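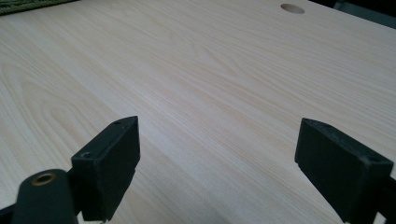
How to remove sticky feeling from desk after cleaning?

Posted in Home and Cleaning, 1/15/18

Ots
I have a desk for my home office, bought in July. I cleaned it every week with a spray polish from the supermarket. Now the top feels sticky when I put my arms on it, and paper stays glued a little. I tried warm water but after one day the feeling is the same. I do not know if the top is real veneer or only printed, the seller did not write it. What should I use, and can I make it worse?

Drarkgate
Most probably it is layers of old polish, together with oil from the skin. Put a small spoon of dish soap in a bowl of warm water, make a cloth wet and squeeze it very well. Wipe a part, then wipe again with clean water, then dry at once with a towel. You may need to do this 2 times. Be careful at the edges and around any cable hole - there the water can go inside the board and it will swell. After this, please stop with the polish. A dry microfiber cloth is enough for normal weeks.

Nuvineo
vinegar. works for me always

Olgate
I would be careful with vinegar if you do not know the finish. Try first on the underside or behind the monitor, wait 10 minutes and look if the place became dull. If soap does not help, the lacquer itself can be soft, and then cleaning will not repair it. In this case I would write to the seller and ask which finish they used.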